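Search this site Go
Last updated Mar 7, 2023

Bamovine wipe-clean tablecloth, a year on

I've had the Bamovine cloth on my kitchen table since last April and I've changed my mind about it twice, so I thought it was time to write it up properly. I bought mine from the little homewares shop in Demthorpe, off the roll, and had them cut it long because our table has both flaps up most of the time (two kids, one jigsaw habit, you know how it is).

First impressions were awful! It came folded instead of rolled and the creases stayed in for weeks. I tried a hairdryer, I tried piling cookbooks on it, and in the end Xuân Tiêu from my sewing group told me to put it in the airing cupboard overnight. Worked a treat. If you order one, beg them to roll it.

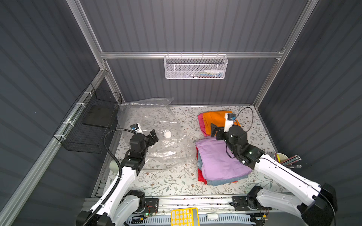 Cleaning is where it wins me over. Gravy, felt tip, yoghurt — all gone with a damp cloth and a drop of washing-up liquid. Turmeric is another matter. I left a splash of curry on it over a weekend and there's a yellow patch by my chair that I suspect will outlive me. Harsh Chauhan left a comment under my last post swearing by bicarb paste, and it did fade it a bit, so thank you Harsh.

Heat I'd be careful with. The label says it copes with warm plates, and it does, but a teapot left a dull ring that hasn't shifted. Use a mat.

I also had a Lisadlow one for a while, which is thicker and feels posher under your hands, but the edges curled up within a couple of months and drove me round the bend. The Bamovine has stayed flat, even at the corners where everyone's knees catch it. 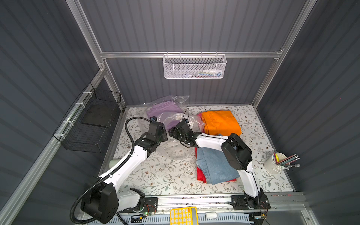
Pattern-wise there are 23 to pick from, and I'd say go for something small and busy. My sister has the plain cream and every crumb shows. She wipes hers down after each meal and I do mine when I remember, and mine still looks the cleaner of the two.

Would I buy it again? Yes, though I'd get the matt finish next time as the shiny one glares under our kitchen light. Four stars from me, and I'm still cross about the teapot.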